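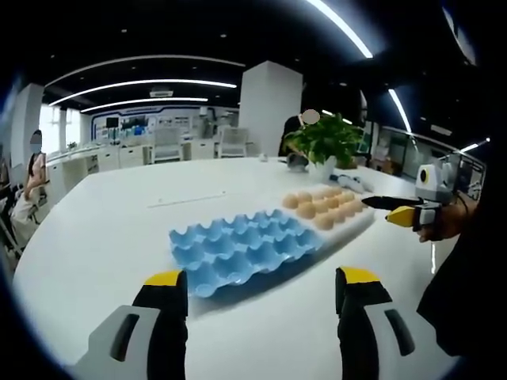 What makes a shell egg keep for weeks without refrigeration in some supply chains and not in others?

The deciding factor is the cuticle, a thin protein layer laid over the shell shortly before the egg leaves the hen. Where eggs are sold unwashed, the cuticle stays largely in place and blocks most of the pores. Where eggs are washed, much of it is removed, and cold storage has to do the work instead.

Chapter 3
Storage and Grading of Shell Eggs

3.1 Scope

This chapter covers the egg from collection to the point of sale. Breaking, drying and pasteurizing are treated separately. Terms in this chapter follow the usage of Chapter 2 unless a new definition is given.

3.2 Loss of quality after lay

An egg begins to lose water and carbon dioxide as soon as it is laid. Water loss enlarges the air cell at the blunt end. Loss of carbon dioxide raises the pH of the white, and the thick white thins as a result. Both changes speed up as temperature rises.

The rate also depends on humidity. Air that is too dry draws water through the pores; air that is too damp allows mold to grow on the shell and on pulp trays. Most storerooms are run between these limits - closer to the damp side when the holding period is long.

3.3 The Skelton and Clullero records

Two packing stations, Skelton and Clullero, supply the worked data for this chapter. The Skelton record lists 2,872 eggs candled in January. Of these, 265 were moved down a grade for air cell depth. The Clullero record uses the Najjar scale, and its values must be converted before the two are compared (see Table 3.2).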